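Planche en lamellé-collé qui se creuse après huilage : quelle face traiter, et combien d'huile ?

Posté dans Travail du bois > Finitions
3 réponses

Zinhle Magagula
Bonjour,
J'ai un panneau lamellé-collé en bois clair, 352 x 324 mm, épaisseur 18 mm, acheté raboté, sans finition. J'ai passé deux couches d'huile dure Flekelow sur la face supérieure, à 24 heures d'intervalle, rien dessous. Au bout d'une semaine, le panneau présente un creux de 2 mm mesuré au réglet en travers du fil. La pièce est chauffée, hygrométrie autour de 40 % en novembre.
Faut-il poncer et repartir de zéro, ou huiler la face inférieure suffit-il ? Le panneau servira de plateau posé, sans fixation ni cadre.

Pieter Matlala
Le ponçage de la face huilée ne corrigera rien. La déformation vient d'un écart d'humidité entre les deux faces : celle qui est nue échange plus vite avec l'air que celle qui est huilée. Il faut d'abord laisser le panneau revenir à l'équilibre, sur chant ou sur un support qui laisse circuler l'air dessous. Posé à plat sur un établi plein, il ne sèche que d'un côté et le creux s'entretient.

Trois tasseaux de même section conviennent. Comptez dix à quinze jours, sans charge, loin du radiateur. Contrôlez au réglet toujours au même endroit, à mi-longueur, et notez la valeur.

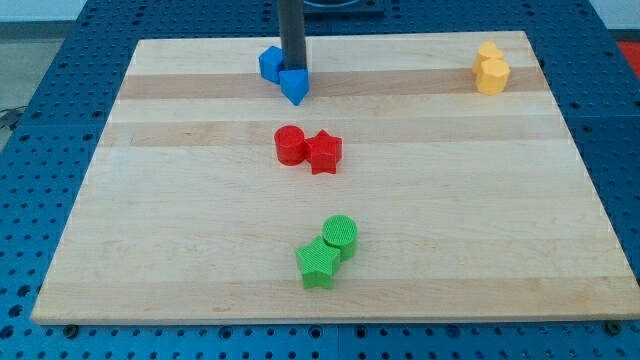 Custódio Falcão fait remarquer que les différences de teinte entre lamelles n'indiquent pas grand-chose sur leur comportement : une lamelle plus foncée vient souvent du cœur et bouge à peu près comme ses voisines. Ce qui compte est l'orientation des cernes en bout. Si elles sont toutes tournées du même côté, les retraits s'additionnent et la planche tuile. Si elles alternent, on obtient plutôt une légère ondulation, que l'on sent à la main sur les joints.

Je suis d'accord avec lui. Regardez le bois de bout avant de continuer. Ensuite, quand la flèche est descendue sous 0,5 mm :
- égrenage des deux faces au 180, puis au 240, dans le fil
- dépoussiérage à l'aspirateur, pas de chiffon humide
- une couche fine dessous, essuyée après 15 minutes
- deuxième couche dessous le lendemain, puis une couche d'entretien sur les deux faces et les chants
Le bois de bout absorbe jusqu'à 300 g/m² en première passe, prévoyez-le dans la quantité.

Lwazi Nkuna
Moi je mets un poids dessus et ça repart. Parpaing, une nuit.

Zinhle Magagula
Cernes vérifiées : cinq lamelles sur sept dans le même sens. Panneau sur tasseaux depuis ce matin, 2 mm au départ. Je garde le grain 1000 pour l'égrenage entre couches ou c'est trop fin ?

Pieter Matlala
Trop fin, il lustre et l'huile accroche mal. Restez au 240, 320 au maximum.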